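Corkow Group

Corkow Group is a holding company with interests in cash handling, vault storage and document archiving. Its registered office is in Mumotbridge.
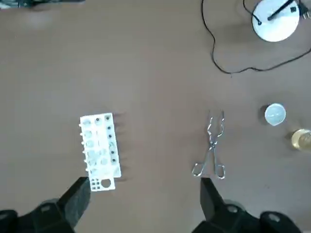 The group is organised as a parent company with 4 operating subsidiaries, each of which keeps its own board and accounts. The parent employs 20 people and carries out treasury, legal and reporting work on behalf of the subsidiaries. It does not trade directly with customers.

History

Corkow began as a haulage firm carrying coin and sealed parcels between banks in the Mumotbridge area. Vault storage was added when the firm bought a disused bonded warehouse next to its depot. The haulage and storage businesses were later placed in separate companies under a common parent, which took the Corkow name.

The parent was privately owned until its shares were admitted to trading. The founding family kept a minority holding and the right to appoint one director. That right lapsed when the holding was reduced.

Acquisition of Gorus

Corkow first bought shares in Gorus, an archiving business, as part of a supply agreement under which Gorus stored paper records for Corkow's vault customers. The stake did not give Corkow control, and Gorus was carried in the group accounts as an associate.

Terms for the purchase of the remaining shares were announced in October. The price was payable in two parts — a cash sum on completion, and a deferred sum linked to the renewal of storage contracts. Completion took place on 21 March 2025, after which Gorus was consolidated in full. The Gorus name was kept for existing contracts. Its finance department was merged with that of the parent.

The agreement covered 115 leased storage units. A small number of leases required the landlord's consent to a change of control and were transferred separately.

Sale of Wumbei

Wumbei, a maker of safes and deposit boxes, was owned by the group until it was sold to its own management. Corkow granted the buyers a loan secured on the factory and remained a customer for replacement parts. The sale left the group with no manufacturing activity. Pension liabilities for former Wumbei staff stayed with the parent under the terms of the sale.

Operations

Cash handling is the largest part of the group by revenue and archiving the largest by floor area. The group has 1710 employees, including those at the parent. Most work in cash handling, where shifts run through the night.

Share structure

The company has a single class of ordinary shares, each carrying one vote. Preference shares issued to fund the warehouse purchase were redeemed in full before the listing. Dividends are declared twice a year — an interim payment and a final one, the latter subject to approval at the annual general meeting.

See also

Cash in transit
Associate company
Management buyout
Deferred consideration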